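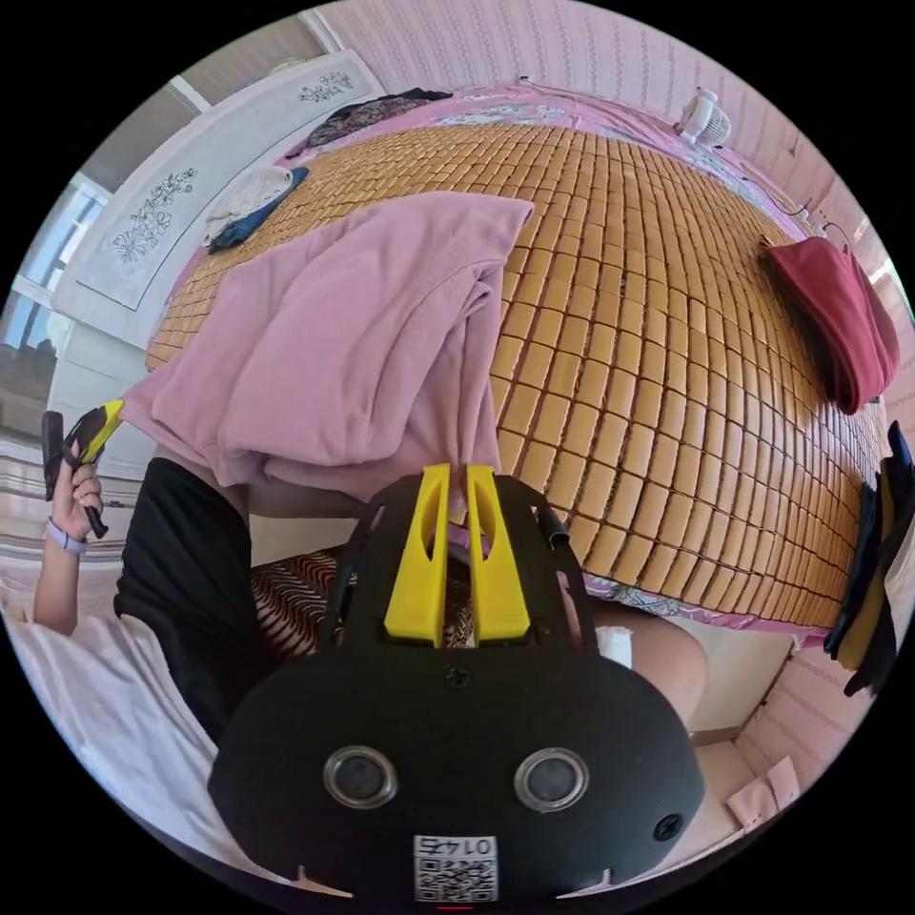
Figure 2. Bamboo sleeping mat over a pink floral bedsheet, with a pink blanket.

Pelkonen objects that a country-of-origin label tells the shopper where an item was finished and very little about where its parts were made, and that any measure of local buying which relies on the label will overstate it. We accept the point for homewares, where blanks are often imported and then dyed, cut or packed domestically. For this reason the 28 households in our sample were asked to keep receipts as well as labels, and two coders, Florin Pascu and Pirjo Peltonen, traced each purchase to the last firm that changed the product's form.

Under this stricter rule, five of the items first recorded as domestic were moved to the imported category. All five had been bought at Givard, a discount chain with its own house label. Purchases from Imaretti, which weaves and finishes at a single site, were unaffected.

Stated preference did not follow the same pattern. Respondents who said they favoured local goods were no more likely to check a label in the store, and several named price as the deciding factor once the colour and size they wanted had been found. The effect of freight distance on their choices is taken up in the next section.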